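Can a machine clear the table? A study of small kitchen and shop chores

Project report, second year, Household Technology course
Author: Valbona Stan
Supervisor: Biljana Nedeljković
Submitted: 27/03/2025

1. Why I chose this subject

My aunt has a bakery with a small café, and I worked there in July before I started this course. The shop is called Wendudus. In the morning I put bread rolls in baskets, in the day I carried plates and bowls, and in the evening I washed and wiped until my hands were red. My aunt often said that soon a machine will do all this and she will sit down. I wanted to know if she is right, and how long she must wait.

In this report I look at chores which people in a home or a small shop do many times every day. I do not look at large factories. There the same part comes to the same place each time, and machines have done this work for many years. A kitchen is different because things are never in the same place twice.

2. What I did

My work had two parts. First I kept a diary of the chores at Wendudus during 5 working days. Each time a person picked up something and put it somewhere else, I made a mark on paper. A cup, a cloth, a roll, a tray, everything was one mark. When the person did it with two hands together, I also counted one.

In the second part I read about machines for the home and the shop, watched recordings of them, and spoke with my supervisor, who worked before with machines for packing. I also had one long telephone call with a man from Hatent, a small firm that repairs kitchen equipment and is now thinking about renting out arms for washing-up.

I must say that I am not an engineer. I can read a drawing, but I cannot write the program for an arm. My opinion is the opinion of a person who knows the chores well and the machines only a little.

3. Results of the diary

In the 5 days I counted 2683 pick-ups. This was more than I expected and my pencil was finished on the fourth day. The greatest part was dishes: plates, cups and bowls from the tables to the back, and then from the back to the shelves. After this came the bread and pastry. The smallest part was cleaning things, but those took the longest time each.

I then put the chores into groups by how difficult they seem for a machine.

Easy group. Carrying a closed box, moving a full rack of cups, pushing a trolley. The object is hard, it has a known shape and it can be held strongly.

Middle group. Taking one bowl from a table, putting one plate in a rack, placing a packed loaf on a shelf. The object is hard but it lies differently each time, and often there is another object on it or in it.

Difficult group. Taking one roll from a basket without pressing it, folding a cloth, wiping a table where a cup is still standing. Here the object is soft or the work has no clear end. When is a table clean? I know it when I see it, but I could not write it as a rule.

The middle group was the largest. I think this is the important result of the diary, because it is also the group where machines are now beginning to be useful.

4. What the machines can do today

The arms I read about are already strong and exact enough for a café. Strength is not the problem. A bowl weighs very little and even a small arm can lift it.

The first problem is holding. A human hand changes its shape for each object without thinking. Most arms have two fingers which open and close, and with two fingers a person would also have difficulties. I tried it. I washed up for one evening using only the thumb and first finger of my right hand. Plates were possible. Bowls were possible if I took them by the rim. Bread was possible only if I was very slow, and I left marks in two rolls, which I then ate.

The second problem is when two things are together. At Wendudus a guest often leaves half a roll in the bowl. For me this is one job, I take the bowl and the roll comes with it. A machine must first decide what it is holding. If it holds the bowl, the roll can fall out when the bowl leans. If it holds the roll, the bowl can stay behind. If it presses on both at once, it must know how much the soft one can bear.

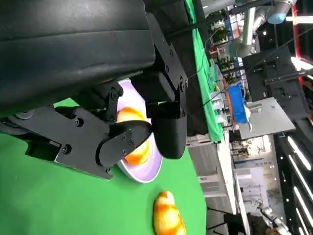

My supervisor explained to me that the force of the fingers can be limited, so that they stop closing when they meet something. This helps with hard things. With bread it helps less, because a fresh roll gives way a little at first and an old one does not, and both look almost the same from outside. I had not thought of this before, although I have touched many rolls.

The third problem is time. In the evening we cleared one table in the time that a guest needs to put on a coat. In the recordings I watched, the arms were slower than this and often waited between two movements. The man from Hatent said that slow is not bad if the machine can work at night. I agree for the washing-up. I do not agree for the tables, as the guests want a clean table at noon.

5. The question of cost

I asked my aunt what she would pay each month for a machine that only puts dishes into the rack. She said 400 euros, and not one more. For this money she wants that it works every day and that somebody comes when it stops.

I made a simple plan called Fikside, in which one arm stands beside the sink and does only the middle group with dishes. The person brings a full tray, takes away the bread and paper by hand, and leaves. The arm fills the rack. I like this plan because it does not ask the machine to be a person. It also has a weak side. The person must still sort the tray, and sorting was a large part of the work.

I could not find a price that I trust, so I do not write if 400 euros is enough. This is a missing part in my report and I would like to complete it next year.

6. Limits of this study

I observed one shop only, and it is the shop of my family. The other workers knew that I was counting, and on the first day they were perhaps quicker than normal. The groups easy, middle and difficult are my own, and another person could put the bowl with a roll in the difficult group. My supervisor would do so. We discussed it for a long time and I kept it in the middle group, because the bowl alone surely belongs there.

7. What I would tell my aunt

For carrying racks, yes, this can be done by a machine now, if the floor is flat and the way is free. At Wendudus there is a step to the back room, so first she must pay a builder.

For bowls and plates, I think a machine can do a part of it, with a person near. For bread in baskets, cloths and tables, she should wait and keep her workers. I told her this already at dinner. She asked if the machine could at least peel the potatoes, but potatoes were not in my diary.

Thanks

I thank Biljana Nedeljković for her patience with my drafts, and everybody at Wendudus who let me stand in the way with my paper.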